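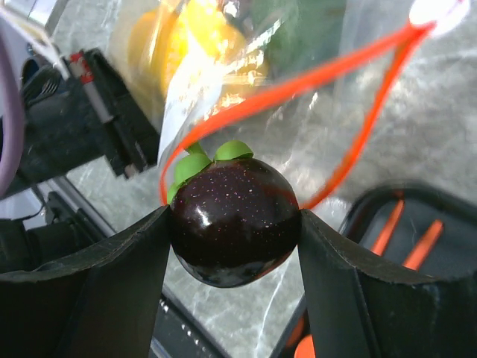

Grip force limits for soft goods are the part of the Trilenau handling procedure that draws the most questions, according to the engineer who maintains it for Jurari. The current issue runs to 12 pages, and two of them deal only with how closed fingers should meet a rounded item. The stated rule is contact on opposite sides, at or near the widest point, with the top left clear. A small round fruit with a green calyx, like the dark one between the fingers, is a common test case in training. "The calyx is a no-contact area," the engineer said. "The fingers go on the skin, left and right. If a finger pad touches a lobe or the stem, the grasp is recorded as a fault, even if the item gets where it was going."

The procedure was first written for rigid parts and carried over to produce with few changes. That did not last. Rigid parts were gripped to a fixed force, and the same setting marked fruit. The second issue replaced the fixed value with a stepped close: the fingers stop at first contact, the controller waits, and force is then added in small increments until slip is no longer detected. "People want one number," the engineer said. "I don't give them one. I give them a starting value and a ceiling, and both are tied to the item class."

Item classes are assigned before a run and may not be changed during it. The engineer was firm on this point. At the Isero site, operators had been moving items to a stiffer class when a grasp failed, and the logs became useless for comparison. Of 1028 logged grasps in one review, the class field could not be trusted for any of them. The review was repeated from the beginning in August.

Packaging is covered separately. Clear film and loose cord are listed as hazards in their own right, the first for its glare and the second for its tendency to catch. "Film gives you bright streaks that move when the camera moves," the engineer said. "A depth estimate taken across that is not evidence of anything. We require a second estimate from a different wrist angle, and the two have to agree before the arm goes in." For drawstrings, the rule is a clearance check on the path out as well as the path in. Many sites do only the first half.

Asked which clause is ignored most often, the engineer named pad inspection. Pads are to be checked for wear at the rim and for creasing on the face at the start of each shift, and again after 3 consecutive faults. The check takes 2 minutes. Tomić, which supplies pads to several of the sites, has asked for a wear gauge to be added to the procedure, and a draft is in review.

The engineer does not expect the next issue to be longer. Some of the rigid-part text will be removed, and the fault codes will move to an annex. "An operator should be able to find the stop conditions without turning a page," the engineer said. "At present they are on page nine."

Articles > Automation > Working Practice > Interviews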